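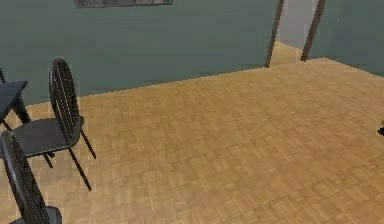 Sim room, parquet floor, looking across to the doorway. Table and chairs on the left.

From: Beverley Ruawai
Date: 14th December
Subject: Re: teleop demos, doorway task

Mostafa Radwan wrote:
> We have 340 demos in the Hulitdale set now, all driven by hand with
> the pad. Policy still clips the door post on the way through. Do we
> record more or is it the driving? Also which room is everyone using,
> the Tritach one or the new one?

New one please. View is at the top of this mail, so we're all talking about the same place.

My guess is the driving. I went through your logs last night (well, as far as run 865, then gave up) and nearly everyone hugs the chairs, then swings hard right at the last moment. Robot copies that. Of course it does. There's a big stretch of bare floor in the middle -- use it. Line up with the opening early, go slow between the posts, don't correct once you're in.

Other bits:

Don't stop recording in the doorway. Carry on till you're well into the next room.

If you bump a chair, bin the run. Don't back up and carry on, it learns the backing up aswell.

Vary the start spot. Too many begin right by the table.

Pad lag is better on the Flotbridge build, 1178 or later. Older ones feel like steering a bath.

Would rather have 50 tidy runs than another 340 of teh same. Hashemi script will merge them, just keep the folder names as they are.

Got to dash, will look at replies tonight

Bev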